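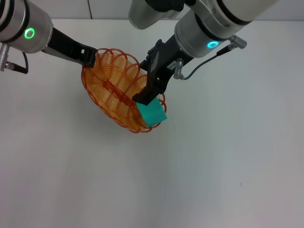
White table, white wall, a basket and a foam block.

12/27/19

So I've eaten nothing but leftovers since Christmas Eve, and last night I cracked and drove to the petrol station for a ready meal. I know. The fridge was full of perfectly good turkey and I still went out in the rain for a plastic tray of noodles.

If you've been reading for a while you'll know I have a soft spot for the chiller cabinet at our little shop in Filden. It's attached to the petrol station, it has one very slow till, and until August the food on offer was egg sandwiches, sausage rolls and those sad pots of pasta with the fork hidden in the lid. Then they had a big shuffle round and suddenly there was a whole shelf of Jomard noodle trays and Vikonia soups, plus a microwave by the coffee machine so you can eat in the car park like royalty!

I've now had most of what's on that shelf, so let me save you some money.

The Jomard peanut noodles are the best of the lot. You do need to ignore the packet, which says 3 minutes and a stir. Give it two, stir it properly, right down into the corners (there's always a lump of sauce lurking in one of them), and then do the last minute. The ginger one is fine but very sweet, and the black pepper one made my eyes water in a way I didn't enjoy.

Vikonia soups are a bit more hit and miss. I'd happily have the lentil every day of the week — thick, salty, a decent bit of lemon in it. The mushroom tastes mainly of warm. I did try it twice to be fair to it, and the second time I put cheese in, which helped the cheese more than the soup.

Then there's Gezer, who do the little filled flatbreads. I wanted to love these. The filling is lovely, all cumin and soft onions, but the bread goes leathery in the microwave and you end up chewing for ages. At home I do them in a dry frying pan with the lid on, low heat, and they come out so much better that I've started buying 2 at a time for the freezer. Not much use if you're on your lunch break, I admit.

Prices have crept up a bit as well. The noodles used to be in the meal deal and now they're not, and I only noticed at the till with a queue behind me, so I paid up and sulked all the way home.

Anyway, last night was the peanut noodles, in my pyjamas, with a bit of cold turkey chopped into them. Very good. I'm having the same again tonight if there are any left on the shelf, and the sprouts can go in the soup pan tomorrow.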